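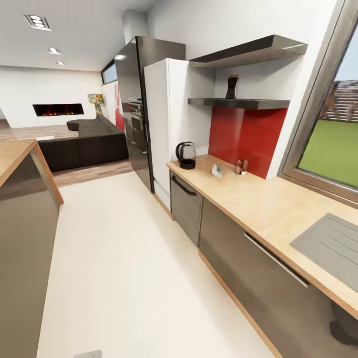
Manuela Colombo
Contributing editor, land and environment
2020-05-16

The sign at the bottom of the Henow track is bigger than any of the trees behind it. It has a drawing of an oak on it, full grown, with a child underneath, and the words "A forest for tomorrow". Behind the sign stand 3,000 plastic tubes on a slope facing south-west, in rows straight enough to have been set out with string, which they were. I went up there in early March, before the roads emptied, and I have been arguing with people by telephone ever since about what is inside the tubes.

In a good many of them the answer is grass. Grass grows beautifully in a tree tube. It is sheltered from the wind and from sheep, and by its first summer it has filled the bottom third and is drinking whatever the sapling was hoping for. In others there was a brown stick, which at that time of year tells you nothing, because a living hazel and a dead one look much alike in March unless you scratch the bark. I scratched a few. I won't pretend that this was science, and I won't give a percentage.

A percentage is what I have been asking for. The planting was arranged by Kisteo, a firm that sells "woodland contributions" to other businesses. A company pays per tree, receives a certificate and a map reference, and may then say on its van or its bottle that it has planted so many. The Henow slope was paid for by customers of this kind. The web page for the site says 3,000 trees "established". I asked Kisteo what the word meant, and was told that it meant planted. I asked how many were alive. The reply was long and friendly and said that survival would be assessed "at the appropriate stage in the woodland's development".

I should say where I stand. I like trees. I have planted quite a few and killed a fair share of them, mostly by going on holiday. I think this country could do with a great deal more woodland, and I don't believe that people who run planting firms are crooks. What bothers me is the counting. We count at the cheapest moment, when the spade goes in and somebody has brought a camera, and then the counting stops. A sapling is sold on the carbon it will hold when it is middle-aged. It seems fair to ask whether it got through its second winter.

Norbert Vrabec has grazed the ground next to the plantation for most of his working life and used to rent the slope itself. He has an interest, and he says so before you can ask. He lost the grazing when the land was sold. But he also knows what the place does in a dry spell, and the one we are having now is a nasty one. After a winter in which it seemed never to stop raining, April was all sunshine, and May has gone the same way so far.

"It's thin up there," he told me. "You've got a hand's depth of soil and then you've got stone. The rain goes off it like a roof. If they'd asked me I'd have said plant the bottom, where it's wet, and leave the top alone, it'll do it by itself."

He means the hawthorn. Along the old wall at the top of the slope, where the sheep could never quite reach, there is a strip of thorn, bramble and young rowan that no one planted and no one has been paid for. Birds sit on the wall and do the sowing. When the sheep came off, that strip began to spread downhill, and by the time the contractors arrived it had moved well out into the field. They cut it back. I asked Kisteo about that too and was told that "site preparation followed the approved plan".

It is hard to think of a better picture of the whole business. There was a wood starting on that hill, free of charge, with roots already down in the cracks of the stone, and it was cleared to make room for a wood that could be invoiced. You can't sell a bramble patch to a stationery supplier. It has no map reference, and it makes a poor sign.

The case against me goes like this, and I have heard it put well. Natural spread is slow and patchy. It depends on having seed trees near by, and over large parts of the uplands there are none. Left to itself, a field may sit under bracken for decades. Planting lets you choose the mix, put oak where there is no oak, and get moving. It brings money into the countryside from people who would otherwise spend it on something worse. All of that is true. None of it explains why you would cut back the part that was already working, or why you would fail to go and look afterwards.

Going to look is the expensive bit. A decent survival check means walking the rows in late summer, when the leaves are on, and lifting the tubes in sample plots. Then somebody has to come back and replace the dead ones, pull out the grass, straighten the stakes and do it all over again the following year. Foresters call this "beating up", a phrase that I suspect has never appeared on a certificate. In a bad year it can cost nearly as much as the planting did. Kisteo's agreement for Henow allows for two maintenance visits. I asked whether either had taken place. One had, in the first autumn. The other has been put off because of the present restrictions, and I can hardly blame them for that, though the grass has carried on without regard to the guidance.

There is another way of going about it, and I went looking for it expecting to be just as annoyed. The Fabbri land, six miles off on the other side of the river, was fenced rather than planted. The family put up a stock fence, dug out a couple of blocked field drains so that the lower meadow would hold water again, and moved in a few hundred alder and willow cuttings taken from their own stream bank. That was all. They have put a number on nothing. From the lane it looks neglected, and a neighbour has complained to the parish about thistles.

I wanted to come away converted and I didn't, quite. The alders had taken. You could see that from the gate. But the dry upper field looked much as it must have looked when the fence went up, with a few thorn seedlings nibbled down to the height of the sward by hares or voles. The Fabbris are relaxed about it. They also own the land outright and have other money coming in, and I am wary of anyone's patience when it is offered as a model for people who have neither. A tenant can't wait out a bracken bed.

What the Fabbri fields do have is a record. An old schoolteacher in the family has walked the same line across them every June and September and written down what was growing at each fence post. It is in a notebook, in pencil. Compare that with Memex, the online register in which schemes like Henow are now supposed to be logged. Memex is handsome and quick. It will show you species, funder, planting date and a green dot for each site. I went through its form looking for the box where you would enter how many trees were still alive and could not find one. There is a box for photographs. When I rang to ask, I was told a survival field had been discussed and that some of the contributors had concerns about how the figures might be read.

I bet they had. I'd read them as a number out of 3,000, and so would you.

None of this would be hard to mend. Pay half on planting and half at the fifth year, on the trees that are still there. Print the dead ones next to the living on the same web page. Walk the ground with the last person who farmed it before anyone orders a sapling, even if he is cross with you, and pay him for the morning. Where something is coming up already, leave the brushcutter in the van. Several planting bodies abroad do some of this, and a few here would like to, but their customers want a total by the end of the financial year, and a total is what they get.

Vrabec rang me last week. He had been along the boundary to see to a ewe and had looked over the wall. The thorn is coming back between the rows, he said, shin high, in flower in one or two spots. Some of the tubes have blown over and it's growing up through them. He wanted to know whether those would be counted as Kisteo's.

I have put the question to the firm. They have asked me to send it by email.

More from Land and Environment

The pond that wouldn't hold water
Who pays for a hedge?
Sheep, bracken and the trouble with targets
Letters: in defence of the thistle
A beginner's guide to reading a felling licence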